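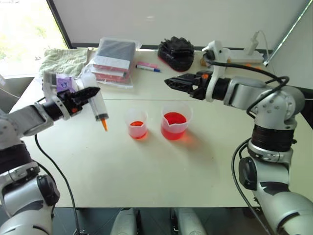

Plovitz recalls oral syringes over dose markings

Plovitz is recalling two lots of oral dosing syringes sold through Cormier pharmacies in May. Graduation lines on the affected syringes may be printed too high on the barrel, resulting in a dose that is larger than indicated.

In checks at the Nistadlow plant, 98 syringes were found outside the permitted tolerance. The fault was traced to a print roller, which has been replaced. No injuries have been reported.

Customers may return the syringes to any Cormier counter within 30 days for a refund. No receipt is required. Other sizes are not affected, said Meenakshi Srivastava, head of quality at Plovitz.

2 comments
15 shares

Related
Fladik changes cap design on cough syrup
Cormier extends pharmacy hours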